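About the Stonumbridge Robotics Club

We started in the back half of a chemistry room at Drestow with 18 students and two laptops that could run the simulator, if you closed everything else first. There are 30 of us now. The laptops are better. We're less sure about the robots.

Plenty of school clubs will tell you that robotics prepares young people for the future. We don't know what the future wants, and we doubt the people selling kits do either. Our members build scenes in simulation, put an arm in them and find out how badly a grasping program copes with something it wasn't tuned for. Usually the answer is badly.

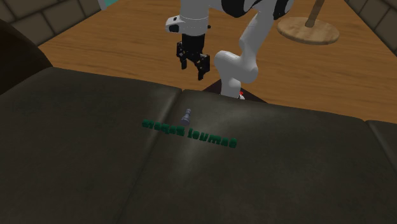 Simulated arm, gripper open over a leather sofa, with a small chess piece on the cushion.

Last season's project, Tidis, was supposed to pick up small things left on furniture. Members logged 261 trial runs and wrote up the failures along with the rest. We entered it in the Gallagher Challenge, came in near the bottom, and still think the scoring rewards a good video more than a good program.

We meet after school, October through May. No experience is needed, but expect to spend almost 2 months on basic programming before you touch an arm model. If someone promises you faster, ask to see their logs.

Membership is free. Sign up at the Drestow front office.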